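Moving the freezer, and other things I said I'd do by June

I have been meaning to defrost the chest freezer for long enough that the ice had stopped being a problem and become a feature of the house. You could have charged admission. The lid closed only if you leaned on it with a forearm and thought about something else, and the peas were in there somewhere the way a mammoth is in there somewhere.

What finally moved me was the electric bill. Raltus, who took over our service when the old company got swallowed, sends a chart with each bill showing how you compare to your neighbors. The neighbors are a little green bar. I am a tall orange bar. Last month the tall orange bar came with the figure of 215 dollars next to it, and no amount of telling myself that the green bar eats out a lot could get me past it.

So. Defrosting.

The manual for the freezer is long gone, if it ever came with one. I bought the thing used from a man out on the Clastthorpe road who was moving to a condo and wanted it out of his garage by noon. He told me it had run 18 years without a complaint. I have thought about that sentence a lot. The freezer never complained. It also never had anybody scraping at it, by the look of the gasket, so I inherited his ice along with his freezer and then added my own on top, like a family farm.

Step one is to eat everything. Every article about this says so, cheerfully, as if the contents of a chest freezer were food. Mine held two loaves of bread, a turkey leg of uncertain century, many bags of the ends of other bags, and soup. So much soup. I label soup in the confidence of the moment, which means I write "soup" on the lid. For nine nights I ate a mystery with toast. Three of them were chili. One was gravy, and I got a good way into the bowl before I was willing to admit it.

The one real find was a pair of empanada boxes from Bermúdez, the bakery that used to be by the bus station before it moved across the river and raised its prices. Old prices, still on the sticker. I felt rich.

Step two is to unplug it and wait, and this is where opinions differ. One school puts pans of hot water inside and shuts the lid. Another uses a hair dryer, and I'd guess that school has fewer living graduates every year. My father's method was a screwdriver and a hammer, and he went through two freezers before I left for college. I went with pans of hot water and old towels, changing the water whenever it went lukewarm, plus a plastic paint scraper for the edges once they loosened.

It took most of a day. I had cleared the morning. The ice let go in the afternoon, all along the back wall at once, with a noise like somebody dropping a piano into another piano. I was in the kitchen at the time and I would rather not describe how I got to the garage.

There was a lot of water. I knew in principle that ice was water. If your freezer has a drain plug at the bottom, put the pan under it before you pull it out. Mine does have one, behind a little cover I had taken for years to be decoration. The garage floor slopes toward the door, thank goodness, and the cardboard boxes I keep against that wall did not contain anything I could remember by evening.

Then baking soda and warm water for the inside, a toothbrush for the folds of the gasket, and a long rest with the lid open. The smell took longer than the ice did. I blame the turkey leg.

I also moved it. It had been sitting tight against the wall next to the water heater, a warm and cozy spot for a machine whose one job is to be cold. It's now on the far side with a hand's width of air behind it, and it took me 52 minutes by the kitchen timer to get it there, using a blanket, some swearing and a floor dolly from Rerkix that claims to hold 393 pounds. The dolly was fine. The blanket was a mistake.
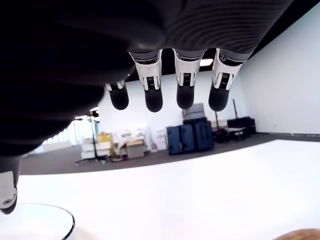 How often should you defrost a chest freezer?

Once or twice a year for most of them, or whenever the ice on the walls gets to be a quarter inch thick. Wait much past that and the job gets longer, and the freezer has to work harder in the meantime. Late winter is a good time if your garage is cold, since the food will keep in a cooler while you work.

I didn't do it in late winter. I did it in the first properly hot stretch we've had, with the garage door up and half the street walking past to look at my towels.

It's back to temperature now and the lid shuts by itself. I have bought a roll of masking tape and a marker and tied the marker to the handle with string. So far I've labeled one container. It says "soup, red."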